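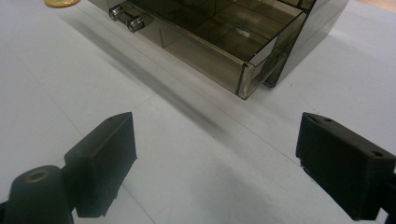 Gripper fingers in front of a tinted drawer organizer on a white tabletop.

How to Budget for Your First Gripper Setup
9/18/19 | By the Plimstead Workshop Desk
Print this page | E-mail this page

Most folks start by pricing the gripper, and I understand why, because it's the fun part! But please start with the job. Write down what you want picked up, pulled or opened, and go and measure it. A small drawer with a little metal handle asks for very different fingers than a cardboard box does, and you'll want to know that before you talk to anyone who sells things.

Step 1. List the parts that wear. Finger pads get scuffed and scratched, and they pick up dust (ours certainly do), so put spares on the very first order. We paid $36 a pair and bought 2 pairs. I wish we had done it in September, along with everything else, and saved ourselves the second shipping charge.

Step 2. Get two quotes for the gripper itself. Ours came from Claneo and Lyimo, and the lower one was $931 with the mounting hardware left out. Ask about mounting hardware! Ask about cables too, and whether the fingers can be swapped without sending the whole thing back.

Step 3. Set aside money for the table and the things on it. We put down $267 for a plain light top, a few organizers and some odds and ends to practice on. See-through and shiny items are worth including if you'll be using a camera, as reflections can be a real bother.

Step 4. Keep everything on one sheet. We call ours the Trina sheet, after the project, and it has a column for price, one for delivery time and one for who is going to put the thing together. Fill in that last column before you order.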